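Plulis backup proxy loses repository after storage VLAN move

skustach_admin
Posted 18 Jul 2019

Moved the backup repository to its own VLAN last night. Since then every job on the Plulis proxy fails at 12 percent with "data channel closed by peer". Control connection is fine, the job starts, the snapshot is created and removed cleanly.

Already done:
DNS forward and reverse records updated, old PTR deleted
Repository re-added by FQDN, not IP
Firewall between the two VLANs set to allow any/any for testing
Services restarted on both ends

Small VMs finish. Anything over 6 GB dies. Proxy and repository both have a single 10G NIC. What am I missing?

maillard
Small jobs pass and large ones fail, so look at MTU before anything else. Did the old subnet run jumbo frames?

skustach_admin
Yes, 9000 on the hosts and the switch. The new VLAN is on the same switch so I assumed it carried over.

maillard
The switch may be fine. The routed interface on the firewall is a separate setting and almost certainly defaults to 1500. Ping from the proxy with the don't-fragment bit set and a payload of 8972. If that gets no answer, step down until it does.

pranitz
I disagree that it's MTU. A path MTU problem would normally stall the first full-size segment, and he is getting to 12 percent before it drops. That looks like a session timeout on the firewall. The data channel sits idle while the proxy reads changed blocks, the state table entry expires, and the next write gets a reset. Check the TCP idle timeout on the any/any rule.

maillard
It would stall on the first full-size segment only if nothing on the path clamps MSS. With clamping on one interface and not the other you get exactly this kind of half-working mess. The ping test takes ten seconds, so run it.

skustach_admin
Results from the proxy:

payload 8972, DF set: no reply
payload 1472, DF set: reply
payload 1473, DF set: no reply

So the path is 1500. Set the firewall interface to 9000 and retested, 8972 now replies. Reran the big job and it got to 95 percent, then the same error.

pranitz
Which is the idle timeout.

skustach_admin
Looks that way. The firewall log has a state expiry 1351 seconds into the job, on the data port. I've raised the timeout on that rule and started a full run. It will take a while. I have also put the address plan and the port list on the wiki, the old page still had the November subnets in it.

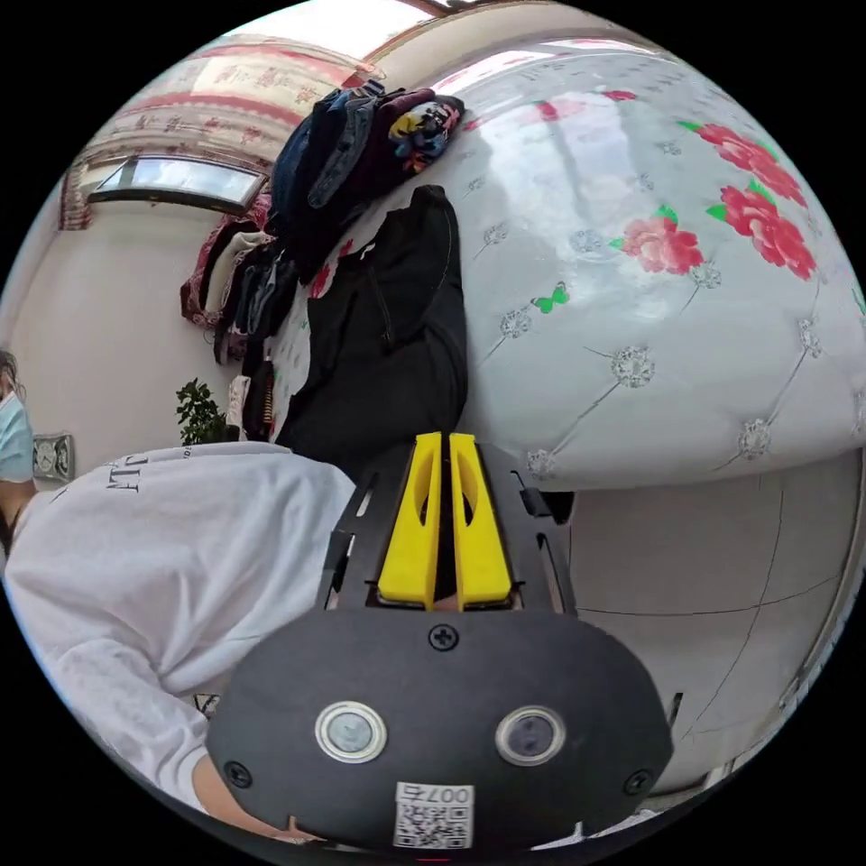
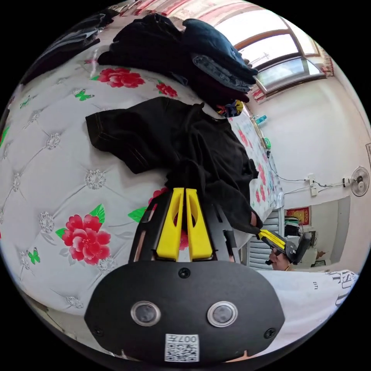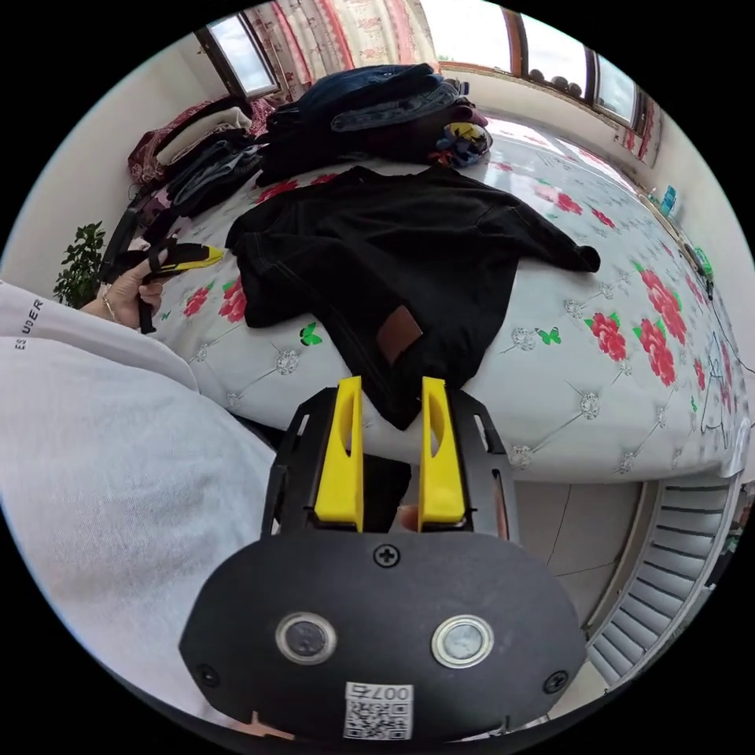
Hamidreza Rashti
Raising the timeout works but I would leave it as a stopgap. A firewall should not be in the backup data path at all. Put a second interface on the proxy, tag it into the repository VLAN with no gateway, and set the preferred network in Plulis to that range. Traffic then stays at layer 2 and neither the MTU on the routed interface nor the state table matters.

pranitz
That leaves the proxy with a foot in both networks — fine in a lab, but it defeats the reason for isolating the repository. I'd keep it routed and enable TCP keepalive on both ends, with an interval well under the firewall timeout.

Hamidreza Rashti
The proxy can already write to the repository either way. Filter on the second interface and allow only the data ports.

skustach_admin
Full run still going, past the point where it failed before. Will try keepalive next and put the timeout back to default.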